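# About Curine

We're a neighborhood cooking school on the second floor of an old shoe warehouse in Tedasholm, and we love what we do!

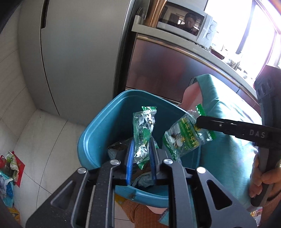

Curine opened eleven years ago with one stove, a borrowed folding table and a soup class that four people signed up for. Estela Montecinos taught it. She had been cooking for hospital kitchens most of her working life and wanted to teach people to make dinner on an ordinary evening, with ordinary groceries, without a recipe propped open in front of them. Two of those first four students now teach here.

Today we run classes six evenings a week, plus mornings in the summer. Our main room seats 20, with a stove for every pair of cooks, and we keep it that size on purpose - Estela likes to taste from every pot.

## What we teach

Beans, bread, soup, eggs, rice, braises, pickles. We spend a whole month on onions in our beginner course (people laugh at this on the first night and by the third they're emailing us photos). There's also a knife skills class, a course for teenagers leaving home, and the Cisternas Table, a long Chilean-style lunch we cook together every January when the corn and tomatoes from our freezer taste best.

If you have never cooked anything, come! You'll start with a pot of lentils. If you've cooked for years, you may want our bread course, where we work with flour milled at Zultach, just up the river. It's thirsty flour and takes some getting used to, but the crust is wonderful.

## Who comes

Nurses, bus drivers, new parents, retired couples, college students who share one pan between them. Last year we taught 2,722 class places, our busiest year so far, and we were thrilled to see so many names come back for a second and third course.

## The library

Along the back wall we have just over a thousand - well, 1,000 on the shelves and a box still unsorted - cookbooks given to us by students. Borrow up to three at a time. Stains are welcome, and so are notes in the margins. The church fundraiser cookbooks near the window are the ones our teachers steal from most.

## Paying for classes

Prices are listed by course on the schedule page. Every class has two places held at half price, and you don't need to show any paperwork to take one. Just choose "half" when you sign up.

## Visiting

Come up the side stairs, or ring the bell for the elevator. The door opens at 5 p.m. and classes start at 6. Bring an apron if you have one, and a container with a lid for leftovers.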